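Trulura Mugs and Racks

README for the Trulura collection, release 2

Summary

Trulura is a set of still pictures and short notes on everyday drinkware and the things people keep it on: mug trees, shelf hooks, drying mats, and open trays. It was put together at Tistinwood, a shared workspace with a small kitchen, and it is maintained by the Prekska group. The release holds 1,703 pictures and 102 object records. Each picture is linked to at least one object record by its entry in pictures.csv.

The collection covers mugs, cups, and their storage. Plates, bowls, and glasses are left out, even where they would normally share the same shelf. A separate set for glassware is planned under the name Thomas, and it will use the same file layout.

What is in the folders

pictures/ holds the stills, sorted into one folder per session.
objects/ holds one text file per object, with its name, main colors, material if known, and any chips or stains.
notes/ holds the session notes as they were typed, with spelling left alone.
pictures.csv has one row per picture.
objects.csv has one row per object.
CHANGES lists corrections by release.

Fields in pictures.csv

picture_id: unique across the release.
session: folder name.
objects: object ids separated by semicolons.
rack_type: tree, hook, mat, tray, or none.
mug_pose: upright, upside down, on side, hanging, or unclear.
opening: which way the mouth of the mug faces, as seen from the near side of the table. Values are near, far, left, right, up, down, and unclear.
caption: one line of plain text.

Mug pose is entered from the picture alone. A mug that touches a rack is not marked as hanging unless the handle can be seen over a peg. If the handle is hidden, use unclear. Release 1 was loose about this, and 181 rows were changed after a second read in May.

Colors

Outside and inside colors are recorded separately. Many of the mugs have a glaze on the inside that does not match the outside, and a single color field made searching useless. Color words are kept simple. Two words are allowed when one is not enough, so grayish blue and yellow-green are both fine. Names from a paint chart or a store catalog are not.

The color of the table is not recorded in the object files. It goes in the caption if it matters. Indoor light shifts pale wood and beige toward yellow in some sessions, and no correction was applied.

Mug trees

The trees gave the most trouble in labeling. Pegs on a tree stick out at different heights and angles, and from many views one or more of them is behind the post. For this reason the object file for a tree has a peg count taken from the object itself, and pictures.csv has no peg count at all. Please don't add one from the pictures.

A tree is recorded as one object. Loose pegs, where a tree has come apart, get their own record with a link back to the tree. Wood is entered as wood, with pale, medium, or dark added. The species is left blank unless it was printed on the base.

Sample entry

rack_type: tree
mug_pose: on side
opening: near

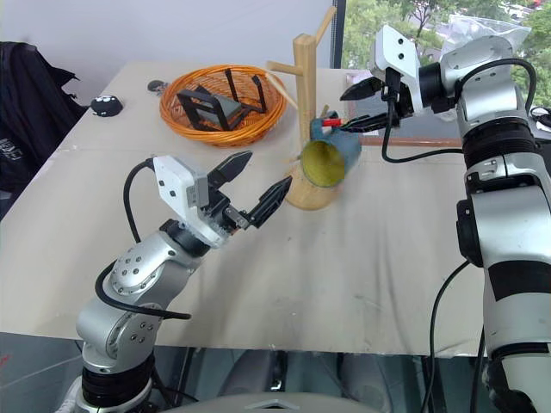 Blue mug with a yellow-green interior, tipped on its side against a pale wood mug tree.

The inside color of a mug is easiest to check in pictures with opening set to near. For an upright mug seen from low down, the inside color comes from the object file and should not be guessed from the rim.

Known problems

Some captions say cup where the object file says mug. Both words were in use during the first sessions and they have not been merged.

Small items that are not drinkware, such as pens or caps, show up in a number of pictures. They have no object ids. Search the captions if you need to find them, but coverage is uneven.

Several near-duplicate pictures remain, mostly from the tray sessions. If you split the data for testing, split by session.

Handle direction was dropped from this release. The old column is kept in notes/handles_old.csv and has not been checked.

Size and planned additions

Release 3 is expected to have up to 3,000 pictures. Most of the new ones will be hooks and drying mats, which are thin in the current set. Object ids will not be reused or renumbered.

Corrections

Send corrections as a plain list with the picture id, the field, the old value, and the new value. Changes to object files need a picture id that shows the point in question. Accepted corrections go into CHANGES with the next release.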